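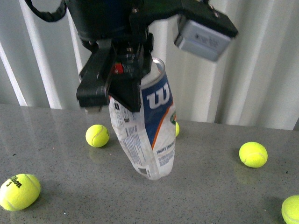
Figure 7.1 Tennis ball container and five balls on a speckled worktop.

Contents Preface Chapters Glossary Index

Chapter 7: Nomination and Access to the Ballot
Rocío Cusi and Wálter Echeverri
1/20/25

7.1 Scope of the chapter

Chapter 6 dealt with the right to vote. The present chapter deals with the right to stand, and with the rules that decide whose name is printed on the ballot paper. The two rights are often granted in the same clause of a constitution but are regulated very differently. A voter normally has to do little more than register. A candidate has to be qualified, to be nominated, to file papers in a fixed form by a fixed hour, and in many systems to pay a deposit or collect signatures.

We use the term nomination for the whole legal process by which a person becomes a candidate. It should be kept apart from selection, the internal process by which a party decides whom to put forward. Selection is covered in Chapter 8. A person may be selected and fail to be nominated, usually through a fault in the papers. An independent is nominated without having been selected by anyone.

7.2 Qualification

Qualification rules concern the person. The common ones are a minimum age, citizenship, residence in the area, and the absence of certain disqualifying offices or convictions. They are tested at a particular date, and the choice of date matters. If the law says that a candidate must be qualified "at the time of nomination", a person who resigns from a barred office on the day after the papers are lodged is too late. If it says "at the time of election", the same person is in order.

Residence causes the most litigation. A rule may ask for an address on the electoral roll, for physical presence over a stated period, or for a "settled connection", a phrase that courts have found hard to apply. Students should note which of these a statute uses before comparing cases decided under it.

7.3 Signatures

A signature requirement asks the candidate to show some level of support before the campaign proper. It can be set as a fixed number or as a share of the electorate. Fixed numbers are simple to administer but become easier or harder to meet as the population changes. Shares adjust themselves but require an agreed figure for the electorate, and the roll may be revised while signatures are still being gathered.

Three further points of design are often left out of summaries:

(a) whether a voter may sign for more than one candidate;
(b) whether signatures must be spread over several districts;
(c) whether the officer checks every signature or only a sample.

Point (c) has a large effect in practice. Where only a sample is checked, the error rate found in the sample is applied to the whole petition, and a candidate who has filed a small surplus can fail on a handful of bad lines. Campaign agents therefore aim well above the legal minimum.

7.4 A worked case: Skallby

The municipality of Skallby will be used throughout Part Three. Its council has 29 seats. Under the old by-law, a candidate for mayor needed 300 signatures from registered voters. A revision raised the requirement to 3000, to be collected from residents of the whole municipality, with no voter permitted to sign twice.

The stated aim was to shorten the ballot paper. At the first election under the revised rule, Anneli Nieminen, standing as an independent, filed on the last afternoon in October on which papers could be accepted. The returning officer, Wálter Bedoya, found that a number of sheets lacked the printed declaration at the foot. He rejected those sheets in full, and the petition fell below the minimum. He then allowed a cure period of 24 hours.

The by-law made no mention of a cure period. A rival candidate, Amparo Valderrama, objected on the ground that the officer had extended a statutory deadline without any power to do so. The tribunal agreed that the deadline was fixed. It held, however, that the declaration was a matter of form, that the sheets should not have been rejected in the first place, and that the petition had been sufficient when filed. Nieminen's name went on the ballot - by a different route from the one the officer had taken.

7.5 Form and substance

The Skallby decision rests on a distinction that recurs in this field. A defect of substance goes to something the rule exists to protect, such as whether the signer is a real voter. A defect of form goes to the way that fact is recorded. Most courts will forgive the second and not the first, but they differ on where the line falls. The town of Arango treats a missing date beside a signature as substantive, because the date shows that the signature was given within the permitted period.

Deposits, which some systems use in place of signatures, raise separate questions and are taken up in section 7.6.

Key terms: nomination, selection, qualification, petition, cure period, returning officer

Related chapters
Chapter 6: Registration and the Electoral Roll
Chapter 8: Candidate Selection within Parties
Chapter 9: The Design of the Ballot Paper
Chapter 11: Election Tribunals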